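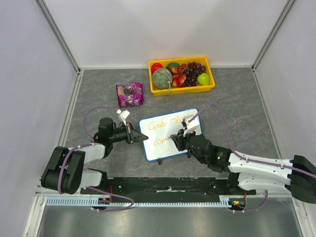
Apple, lime and a big netted melon in the yellow tray

About Zuva

Hi, and thanks for clicking on the page that most people skip! I'm the owner of Zuva, and I'm also the one who answers the phone, writes the menus and drives the second van when we're short. We cook lunch for small offices in and around Niven. That means real lunch, on real plates if you want them, brought to your door and set out so your people can sit down together for a bit.

I started this because I used to work in an office where lunch was terrible. I was at Clirkex, doing payroll, and I liked the job fine. I liked the people a lot. But the nearest place to eat was a gas station, and the vending machine ate your dollar about half the time, so most of us sat at our desks with a granola bar and got grumpy by three. One January I brought in a pot of bean soup on a whim (it was my grandmother's recipe, except she'd have told you I used too much cumin) and put it on the counter with a stack of bowls. It was gone before I'd found the ladle I meant to serve it with.

So I did it again the next week. Then somebody put out a jar for grocery money, and then a friend who'd moved to the dentist's office across the road asked if I could do a pot for them too. I kept doing payroll the whole time, getting up at 4:30 to chop onions, which I do not recommend, and my car smelled like garlic for most of a year. When the soup started making more sense than the payroll I gave my notice, cried a little in the parking lot, and went and signed a lease on a kitchen behind the old shoe repair shop. We're still in it.

What we do

We send out a menu every month and you pick the days you want us. Some offices have us every day, some just want a lunch when the whole team is in, and a few only call us when something good has happened (we love those calls). There's always a hot dish, something that isn't meat, a big salad and fruit. Dessert if you ask, and you should ask, because our oatmeal bars are very good and I don't mind saying so.

Right now we cook for 63 offices. The biggest is a call center that goes through potatoes like you wouldn't believe, and the smallest is an accountant and her dog. They get the same food. I want to be clear about that, since a lot of caterers have a minimum order and I remember being turned away by every one of them back when I was trying to get lunch brought in at Clirkex. If there's one of you and you're on our route, we'll come.

There are 5 of us in the kitchen, plus our drivers, who are mostly students from the community college and who are sadly always graduating on us. All of the cooks have worked in restaurants before, and all of them wanted their evenings back. We're done by mid-afternoon. I think that shows up in the food, too – people cook better when they know they'll be home for their kid's ball game.

About Skumik

If you've eaten with us you already know about Skumik, and if you haven't, well, it's our hot sauce. It began as a mistake with a batch of peppers and some apricots I'd left on the stove while I argued with the linen company, and it was named by a cook's four-year-old who tried it off a spoon and said something that sounded like that. We put a bottle out with every lunch. It's sweet at first and then it isn't. We do sell it by the bottle now, from the kitchen door only, and please bring the empty back if you can.

No, I won't give out the recipe. I get asked a lot! I will tell you that it does not have vinegar in it, which surprises people.

How we shop

I buy most of our vegetables from farms within 70 miles of the kitchen, for as much of the year as the weather lets me. In the winter that gets hard, and I'm not going to pretend our February tomatoes come from down the road (we mostly just don't serve tomatoes in February). We eat a lot of cabbage then. I've gotten pretty creative with cabbage.

Fruit is a little different. Limes don't grow here, and I'm not running a lunch company without limes, so those come from the same wholesaler everyone else uses. Melon we buy in late summer when the farm stands are practically begging you to take them away. If you've never had a melon salad with salt and a bit of Skumik on it, put it on your August order and thank me later.

Rice, beans, flour and that kind of thing come by the sack. I spent years comparing prices to the penny and I've relaxed about it some, but I still keep a notebook, and I still get a thrill when chickpeas go down.

Allergies and picky eaters

Tell us. Please, please tell us, even if you think it's a bother. We label everything, we keep nuts out of the kitchen altogether, and meals for people with celiac disease get cooked first thing in the morning, before any flour comes out, then packed and sealed on their own. If you just don't like mushrooms you can tell us that as well. I don't like eggplant and I own the place, so you won't find any judgment from me (you also won't find much eggplant).

Containers

We use metal trays and we come back for them. Leave them wherever we left them, scraped if you're feeling kind, and the driver grabs them on the next run. I tried the compostable boxes for a while and I really wanted them to work, but the soup went through the bottoms, and I had one very memorable morning on the carpet at a law firm. They still order from us, bless them.

Things that haven't worked

I like it when companies are open about this, so I'll go first. We tried breakfast, and it turned out that none of us wanted to get up any earlier than we already do. We tried an app, and it sent one office a whole tray of rice and nothing else, so now you order by email or phone and a person reads it. We opened a little lunch counter in the front of the building and closed it again after 3 months, mostly for lack of parking. I was sad about the counter. I'd painted it myself, a sort of buttery color, and I may have another go someday if the lot next door ever comes up for rent.

Working here

We hire drivers every spring and again at the end of summer. You need a license, a decent back and a willingness to carry soup up stairs. Lunch is on us, obviously. Kitchen jobs come up less often because people tend to stay, but send me a note anyway and tell me what you like to cook at home. I care about that more than where you've worked.

Coming to see us

You're welcome to stop by. We're behind the shoe repair shop in Niven, down the alley with the green gate, and the door's usually propped open because the ovens get hot. After two in the afternoon is best, when the vans are out and we're sitting down to whatever's left. Before eleven we're not much fun to talk to, though you can still buy a bottle of sauce if you have small bills.

To get on the route, call the kitchen or send us an email with your address, how many people you're feeding and what time you all get hungry. I'll write back the same afternoon, usually with a question about mushrooms.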